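Backdrop (display)

A backdrop is a cloth, paper or painted surface that hangs behind a stage, a table or a person. It hides the wall and gives the eye one calm color. Black cloth is a common choice because it reflects little light.

Hanging

Small fabric backdrops are often held along the upper edge with metal clips. If the cloth was stored folded, the creases stay visible until it is steamed.
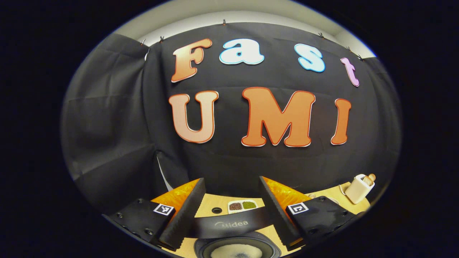
Lettering

Cut-out letters are fixed on the cloth with pins, tape or hook strips. Foam is popular for this use - it is light and does not pull the fabric down. A pale outline helps the letter to be read from far away. In her handbook for small halls, Oluwatosin Anozie advises no more than 2 rows of text.

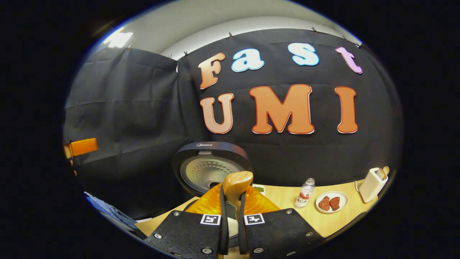 Foam letters in two rows on a black fabric backdrop.

Care

Cotton cloth should be brushed before it is folded. Rolling on a tube is better for long storage.

Related articles
Curtain track
Foam board
Stage drapery
Table skirt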